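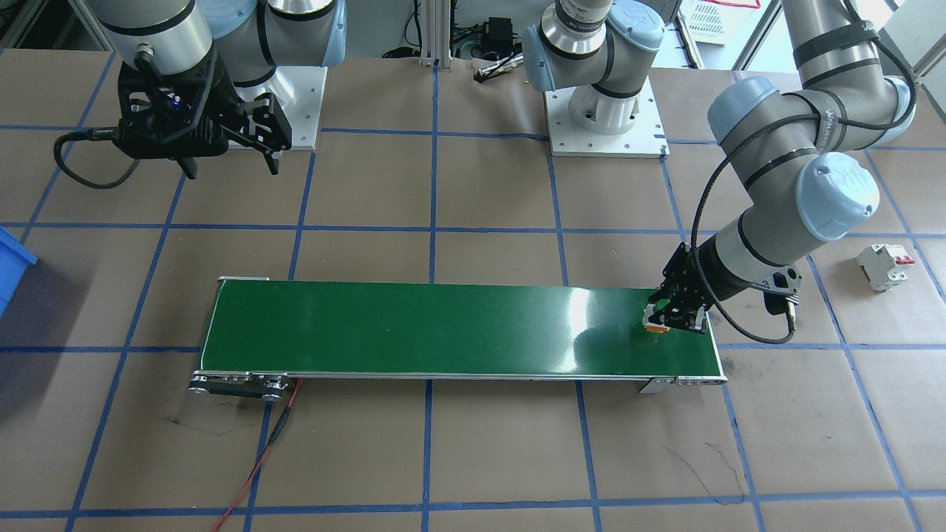 The Vurberg conveyor study has been passed around a lot since April, mostly by people quoting one line from it: a policy trained on 1204 demonstrations can work a belt with two arms and "handle variation." We put this gallery page together for readers who want to look at the setup before they repeat the line. The method is simple enough. People drive the arms, the motions get recorded, a network learns to copy them, and then the network gets its turn. What counts as variation is the harder part. The floor is brown paper marked off with blue tape, and a grid like that is a fine way to put objects back where they were last time. It is also a fine way to end up testing on the same squares you trained on. The write-up says start positions were "randomized within the grid" and leaves it there. Random by dice, or random by whoever was standing closest? Those give very different numbers.

A few notes to go with the gallery, in the order the questions usually come up.

The grasp
One gripper has its fingers down at the belt surface with a small object between them, green on top with orange and white parts. Fine. A held object tells you a grasp was made, and the paper's success figure is about whole runs, from pickup to release. Please don't mix up the two. At least one summary we read did.

The second arm
Two arms sounds like more than one arm. The Ukley group ran a comparable task with a single arm and reported results close enough that the gap could be noise. Vurberg never gives a one-arm baseline, so we can't say what the other arm adds, apart from cost and more ways to collide.

The belt
Glossy dark green, with bright reflections from the overhead lights toward one end. Anyone who has trained a camera-based policy will wince a little. Did the lights stay the same for the whole study? The appendix has one sentence on lighting and it covers brightness only — nothing on where the lamps were.

The odd parts
There is a white circuit breaker with red toggles lying on its side in one of the grid squares. Parts like that are a decent choice for a grasping test, with edges and a shape that doesn't sit the same way twice. We would have liked results broken out by object. What we got was one average over everything.

The numbers
1204 demonstrations, 164 test runs, 4 objects held out of training. The held-out objects got 40 of those runs between them. That is 10 each, and with 10 tries a lucky streak looks a lot like a skill.

Kuusisto has asked for the raw run logs and so have we. The Tedia mirror has the training code, but the evaluation script is missing from it. We will add to the gallery if the logs come through.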